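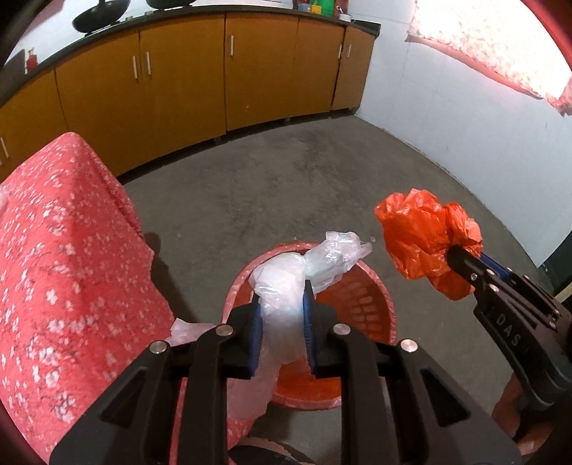 February 5, 2022

Three hours of sorting and I am wide awake! I thought the closet would be misery, and instead I had the best Saturday I've had since we moved to Plunstead. I put the radio on, made a pot of tea (then another), and started from the top shelf down.

Found: the blue scarf from the Estness trip, seven birthday cards I'd sworn I mailed, and my old seed notebook, which I'd given up on completely. I sat right down on the floor and read it cover to cover. There's a whole page on the sweet peas, with the dates and everything, and a note in capitals telling myself to soak them overnight next time. I never did! This April I will.

The plastic bags are a project of their own. I save every one, and I still can't find one the right size when I need it. The good ones are folded now and the torn ones are going out on Monday.

Then a walk down Lam Street before dark, so cold my teeth hurt, but the sky went the most ridiculous pink over the rooftops and I stood there grinning at it. Came home and had soup and two slices of toast, then a third.

Tomorrow the hall cupboard, which has the board games and the iron and who knows what else. I want to find the missing Scrabble tiles. Also need: lamp bulbs, string, more tea, stamps for those cards. They're going in the mail this time, even the one that's four years late.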